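Leveling a Table on an Uneven Floor
Zornden workshop notes. Updated Sep 16, 2022

A table that rocks is usually standing on a floor that is out of plane. The legs are rarely the cause. Check the floor before cutting or packing anything.

You will need a spirit level, a straightedge longer than the table is wide, a wrench that fits the lock nuts on the leveling feet, a pencil, and masking tape. A machinist's level is more sensitive than you need for ordinary bench work and takes a long time to settle.

Step 1. Fix the position
Move the table to where it will stay. Put tape on the floor along the outside of each foot. Leveling holds for one position only, and a shift of a hand's width can undo it on old concrete or on boards.

Step 2. Clear the weight
Take heavy items off the top and empty any drawers. A loaded top sags between its supports, and you will read the sag as slope. Light items can stay if they are not in the way of the level.

Step 3. Reset the feet
Loosen the lock nut on each foot. Screw all the feet fully in, then back each one out three full turns. This leaves travel in both directions. If the threads are stiff, use a drop of light oil and wait. Do not turn a foot with the full load on it. Lift that corner slightly or have a second person take the weight.

Step 4. Find the high corner
Lay the straightedge across one diagonal, set the level on it, and note which end is high. Repeat on the other diagonal. The corner that reads highest becomes the reference. Its foot is not touched again.

Step 5. Raise the others
Work along the long side first, from the reference corner. Turn the foot a quarter turn at a time and read the level after each adjustment. When the long side is level, do the short side from the same reference corner. The fourth foot comes last. Bring it down until it just touches the floor, then add a quarter turn so it carries load.

Reverse the level end for end before accepting any reading. If the bubble moves to the other side of the vial, the level is off and the true reading is halfway between the two.

Step 6. Lock and recheck
Hold the foot with one hand and tighten the nut with the wrench. Tightening tends to drag the foot with it, so read the level again after each nut. Put the load back, wait 60 minutes, and check both diagonals again. Rubber pads take up a small amount of height in that time. Hard plastic pads take up very little.

If a foot runs out of thread
The Drosix feet we fit have 11 turns of safe travel. Beyond that the stem can flex. Put a steel plate under the foot and start again from Step 3. Wood shims are fine for a day or two but compress unevenly. Folded cardboard should not be used at all.

White tabletops:

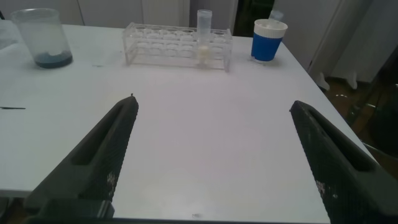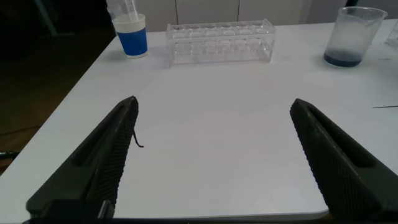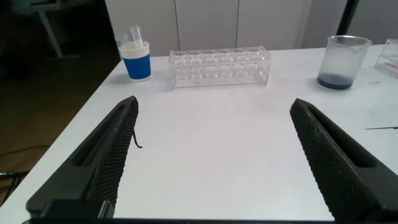
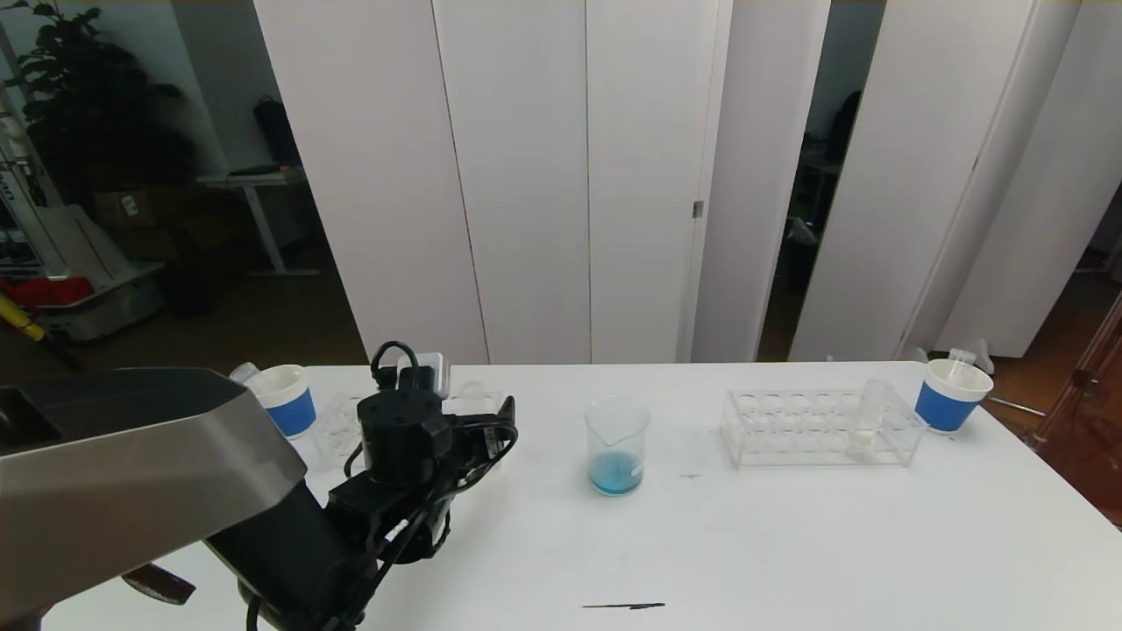

Casters
Tables on casters need a different approach. A locked caster still allows some side play in the swivel, and no amount of leveling removes it. Swap the casters for Xaba stems if the table no longer has to move - the sleeve is the same, so nothing has to be drilled. If it does have to move, fit jacking feet beside the casters and level on those.

Rechecking
New floors settle, and wood floors move with the seasons. We check in September and again in spring. Write the date of each check on the tape under the top, along with the number of turns on each foot counted from fully in. If one foot needs adjusting at every check and the others do not, look at the floor under it for a loose tile or a hollow spot.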